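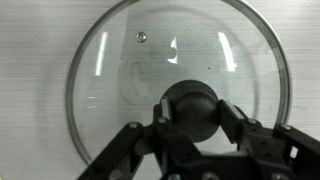 Every spring I get the same argument from the same friends. The house robot is two years out, they say, and I'm a crank for still buying dish soap. They said it when Juveo put out its laundry video, and they said it again when Vimon opened a waiting list. I have been hearing "two years" for a long time now.

So let me pick a small chore, one that never makes the videos. Putting a lid on a pot. You do it without looking, with a spoon in the other hand, while yelling at a kid. For a machine it's a rotten job. Glass is hard for cameras. They see the counter through it, or they see the ceiling lights bouncing off it, and the lid itself sort of goes missing. Then there's the knob, small and round, and a big heavy disk hanging from it that wants to tip the moment your grip is a little off center. 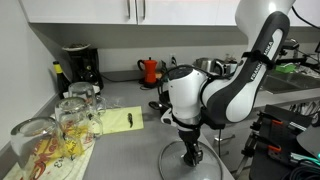 Two fingers on the knob, lid tilted on the counter. Coffee maker and moka pot at the back.

I'll give credit where it's due. A grip on the knob of a clear lid is more than I'd have bet on when I started this blog. And it's a kitchen with stuff in it, mugs upside down on a towel and a sponge by the sink, which beats the bare white tables these companies love.

But a grip is the start of the chore. The lid has to come up level, find the pot, and go down without chipping the rim or knocking the handle around into the flame. Then someone has to take it off again when it's full of steam and dripping. I want to see that done 21 times in a row by a machine that has never met the pot before. The Awan demo everybody sent me in June had one pot, one lid and a cut right before the lid landed. I watched it four times to be sure about the cut.

Then there's money. Rellik wants $3,000 for a countertop helper that, going by its own chore list, wipes and stirs. My sister-in-law's teenager does both for pizza, badly, and also takes out the trash.

Will it come? Probably, some of it. I'd guess shop floors first, where the part is the same part all day and somebody is paid to stand nearby. My kitchen has lids that don't match any pot I own. Send me the uncut video and I'll update this post.

Filed under: Gadgets, Grumbling, Kitchen

More like this
The robot vacuum versus my stairs
Folding one fitted sheet, a progress report
29 comments on self-checkout, answered

Contact | Copyright, all rights reserved | Back to top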